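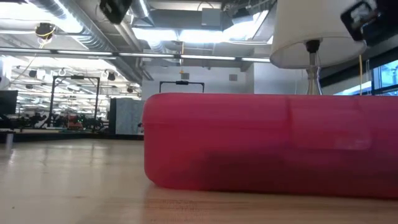
机の上の容器を選ぶ
樹脂製ペンケースの構造と収納設計

筆記具の収納は、引き出し、ペン立て、ケースの三方式に大別される。引き出しは容量に優れるが、開閉のたびに中身が動く。ペン立ては取り出しが早い反面、軸の長いものほど重心が高くなり、短いものは底に沈んで見えなくなる。ケースは机上の面積を占有するかわりに、中身を水平に置いたまま一覧できる。本稿ではこのうち、蓋付きの樹脂ケースを扱う。

素材

机上用の樹脂ケースに多いのはポリプロピレン(PP)とポリスチレン(PS)である。PPは繰り返しの曲げに強く、蓋と本体を薄肉のヒンジでつないだ一体成形が可能になる。PSは透明度と表面の光沢で勝るが、角への衝撃で割れやすい。留め具を本体と同じ樹脂で成形する場合、開閉回数の多い用途ではPPが無難である。

着色品には不透明と半透明がある。半透明品は蓋を閉じたまま残量の見当がつくが、濃色になるほどその利点は薄れる。赤系やピンク系は木製天板の上で輪郭がはっきりし、書類の下に隠れても見つけやすい。卓上照明の下では光源の色によって色味が大きく変わるため、売り場の印象だけで決めないほうがよい。

寸法

最初に確認すべきは外寸ではなく内寸である。一般的なボールペンの全長は140ミリ台に収まるものが多いが、キャップを後ろに挿した万年筆や新品の鉛筆はこれを超える。Hodelの標準型は内寸の長辺が195ミリ、Kultcombeの浅型は200ミリで、いずれも未使用の鉛筆を斜めにせず収められる。差は5ミリだが、定規を入れるかどうかで結果が分かれる。15センチ定規は両端の余白を含めてもどちらにも入る。20センチ定規はどちらにも入らない。

短辺は列の数で決まる。軸径10ミリ前後のペンを横に並べる場合、指を差し込む隙間を含めて一本あたり15ミリを見込む。Orlandiniの内寸は短辺106ミリで、この計算では七本が上限となる。Wiltikは100ミリ、六本である。二段に重ねれば倍になるが、下段は取り出しに手間がかかり、ケースを選んだ意味が失われる。

仕切り

仕切りには、本体と一体に成形された固定式と、溝に板を差す可動式がある。可動式は自由度が高いものの、溝に消しゴムのかすや芯の粉がたまる。固定式は配置を変えられないが、隅に丸みがつくため拭き取りが容易である。収納する品目が決まっているなら固定式で足りる。

筆記具は向きを揃えて置く。ペン先を手前にするか奥にするかは使用者の持ち方によるが、混在させると取り出しのたびに持ち替えが生じる。キャップ式とノック式を隣り合わせにする場合は、クリップの位置に注意する。クリップが横を向いていると隣の軸に引っかかる。上向きに置けば一本あたりの幅を詰められる。

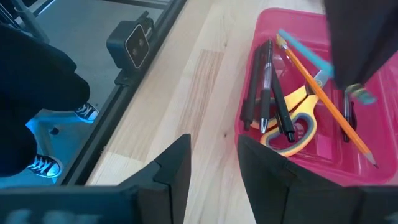

仕切りのあるピンク色のトレー。ペンは軸をほぼ平行に、先端を手前に向けて並ぶ。

壁の高さは、ペンの軸径の二倍程度が扱いやすい。これより低いと運ぶ際に中身が乗り越え、高いと指先が届きにくい。蓋を閉じて使う前提であれば、内部の仕切りが外壁より低くても支障はない。蓋の裏面と仕切り上端の隙間が軸径より大きい場合は、縦置きにしたときに中身が隣の区画へ移動する。鞄に入れて持ち出すケースではこの隙間を必ず確かめる。

留め具

蓋から前面へ折り下ろす板状の留め具は、幅が広いほど荷重が分散し、片手で操作しやすい。力が集中するのは付け根の薄肉部で、曇りに似た白い筋が現れたら交換時期が近い。低温の部屋では樹脂が硬くなるため、1月の朝などは勢いよく開けないこと。爪の噛み合わせが固い新品は、数十回の開閉でなじむ。

手入れ

インクの付着は早いうちに中性洗剤を含ませた布で拭く。アルコールはPPには使えるが、PSでは表面に細かなひびが入ることがある。シンナー類は素材を問わず避ける。底面に砂粒が付いたまま木製天板の上を滑らせると、塗装に擦り傷が残る。ケースは持ち上げて移動し、定期的に底を拭く。ゴム足を貼る場合は、可塑剤が塗装面に移行しない材質を選ぶ。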